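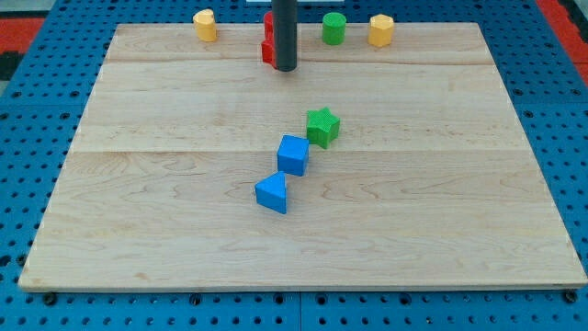

What moisture does to maple

Hard maple leaves the kiln at Skirnwood with a moisture content between six and eight per cent, and from that moment it begins to drift. A kitchen on the coast will pull it up. A ducted heating system in an inland winter will pull it down. The wood has no interest in what was printed on the delivery docket.

Movement across the grain is the part that matters. Along its length a maple board is close to stable, and most makers ignore the change. Across its width the same board swells and shrinks with the season, and flat-sawn stock moves nearly twice as much as quarter-sawn. A glued panel adds up the movement of every strip in it.

Houshang Rezaei has run the panel shop at Skirnwood for 14 years. His rule is that stock sits in the workshop for 25 days before it is machined, stacked on stickers with the ends sealed. "People want to rush that stage, and then they ring me in June about a cup in the top," he says. Boards are metered when they arrive and again before jointing. Any two that differ by more than a percentage point are not glued to each other.

The glue itself is seldom the point of failure. A cross-linked PVA joint in maple, properly clamped, will usually outlast the timber either side of it. When joints do open, the edges were planed too long before assembly, or the clamps were wound down until most of the adhesive was on the bench. Rezaei's crew glues within the hour of jointing.

Ladan Tabrizi, who repairs furniture under the name Gristix, sees the other end of the process. The commonest fault on her bench is the split tabletop, and its usual cause is a batten screwed hard across the underside. The top shrinks, the batten does not, and the panel tears along its weakest line. She routs slots for the screws, or replaces the batten with sliding clips, and only then closes the crack.

Finish slows the exchange of moisture without stopping it. Bianka Szalai, a coatings chemist, keeps test panels in a humidity cabinet and weighs them each morning. Oiled panels follow the cabinet within days. Film finishes take weeks, but they arrive at much the same weight. The panels that warp are those coated on one face only, where one side is taking up water faster than the other. Her advice is to give the underside the same number of coats as the top, in the same colour or not.

For a board already cupped, the remedy is slow. Stand it on edge with air on both faces, away from the heater, and leave it for a fortnight. If it comes back, finish both sides. If it stays cupped, the stress was there before the panel was glued, and planing it flat will cost thickness that may not be available.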